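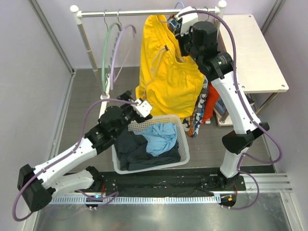

Yellow garment and white laundry basket.

Umimley Laundry — Frequently Asked Questions

We collect these questions from the telephone and from the shop counter in Skutis. If your question is missing, please write to us and we will try to reply before the next working day.

ORDERS AND COLLECTION

How do I make my first order?
You register on the website with your address and a telephone number. After this you choose a collection time, morning or evening. The driver brings an empty bag to your door and you can fill it while he waits, or you can leave it for the next round. No deposit is taken for the first bag.

Which areas do you serve?
All of Skutis, and the villages on the river side until the Cervantes bridge. On the other side of the bridge we come only on Friday. The farms above the quarry are not possible for us in winter, when the road is closed to vans.

What is the smallest order?
One bag of 5 kg. You may send less, but the price stays the same. Many customers who live alone collect their washing for two weeks and send it together.

Must I be at home?
No. You may leave the bag with a neighbour, in a porch, or in a Venex locker if your building has one. For the locker, send us the code in a message on the same day. Please do not write it on the bag.

Can I change the time of collection?
Yes, until 20:00 on the evening before. Later than this the route is already printed, and we can only cancel it.

WASHING

Do you wash my clothes together with the clothes of other people?
No. Every bag is one wash. If your bag is large we divide it into two machines, light and dark, and there is no extra charge for this.

At what temperature do you wash?
Normally 40 degrees for clothes and 60 degrees for sheets and towels. If the label says 30, please put this piece in the small net bag you find inside the big one. We try to read labels, but on older clothes the print is often gone and then we must guess, and we prefer that you tell us.

Which detergent do you use?
A liquid one without perfume. Softener is used only if you ask for it in your account, under "My habits". You may also send your own detergent in a closed bottle. For one bag we need 200 ml.

I have a new yellow or red piece. Is it safe to send it?
For the first two washes we advise you to do it at home, alone, in cool water. Strong colours may give some dye to the other pieces. If you still wish to send it, tie it in a separate bag and write "new" on the paper tag. It will go in a small machine alone, at the price of a half bag.

Can you remove stains?
Often, not always. Grass, coffee and fresh wine are usually fine. Old oil is difficult, and for ink we make no promise. It helps very much if you mark the place with a safety pin or a piece of thread. Please do not treat the stain first with bleach.

What do you not accept?
Leather, fur, silk ties, wedding dresses, pet beds, and anything with petrol or paint on it. Curtains are accepted if you remove the hooks.

FOLDING AND IRONING

How are the clothes folded?
T-shirts in a rectangle, trousers in three, socks in pairs. Baby clothes we put flat, in a separate paper. If you like another way, describe it in your account and we will follow it as well as we can. One customer wants all shirts with the front inside, and this is no problem.

Is ironing included?
Ironing is a separate service. You pay per piece, and it adds one day. Shirts come back on a hanger — please return the hangers when you have many of them at home.

PRICES AND PAYMENT

Where can I see the prices?
The price list is on the website and on the wall in the shop. We change it once a year, in March, and we tell all customers by letter before.

How do I pay?
By card, or in cash in the shop. The drivers do not carry money.

Do you have a discount for pensioners?
Yes, please bring a document to the counter one time. After this the discount stays in your account.

IF SOMETHING GOES WRONG

A sock or another piece is missing. What should I do?
First look inside the sleeves and in the corners of fitted sheets, where small things like to hide. If it is not there, call us within one week. Found pieces stay on a shelf in the shop for three months, and you are welcome to come and look.

You have damaged my clothes. Who pays?
If the mistake is ours, we pay the repair, or the value of the piece when a repair is not possible. Please keep the tag of the bag and send us a photograph. Dwayne Iwasaki reads all complaints and he will call you personally. Buttons are sewn back for free.

I forgot something in a pocket.
We check the pockets before the washing. Coins, keys and papers are put in an envelope and come back with your bag. A paper handkerchief is, unfortunately, sometimes discovered too late.

How can I stop the service?
Write or call, and return the bags in any condition. There is no period of notice. If you have paid in advance, the rest goes back to your card — it can take five working days.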